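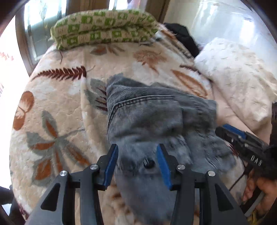

The bound on the error term still does not account for the small primes, according to the comment left under my last entry, and the commenter would like to know whether I intend to fix it or just move the threshold. Fair question. I spent the morning on it.

4 min read

The objection is correct. In the sieve step I discarded all primes below 43 and absorbed their contribution into a constant that I then treated as independent of the modulus. It is independent only when the modulus is coprime to the discarded set. For the other moduli a factor comes in that grows slowly, and Lemma 12 as written is false.

Two repairs looked possible. The first is to restrict to coprime moduli and treat the rest separately. This is clean but doubles the length of section 3. The second is to keep the general case and accept a worse exponent on the logarithm. I tried the second until lunch. The exponent gets worse by one, and the final sum over dyadic ranges then fails to converge. So it is the first.

Reran the numerical check on the Tronier machine with the modulus fixed at 2072, which is divisible by 7 and 37 and so hits the bad case twice. The computed ratio sits above the old bound at every cutoff I tried. I should have tested a composite modulus in March. All my earlier runs used primes.

The talk at the Fairclough seminar is 20 minutes, and the slides state the lemma in full generality. Changed slide 5 to the coprime case and removed the corollary. The main theorem survives, I think, but I have not rewritten the last step and will not claim it until I have.

Still to do: the separate treatment of non-coprime moduli, and a reply to the comment. Notation for the truncated product also needs changing, as P is now used for two things.

Stopped at 11 p.m. with the first case done and the second set up.

Recent entries
Zekley notes, part 2: dyadic sums
Installing Zollix on the old laptop
A wrong sign in section 4

Contact | Copyright | Back to top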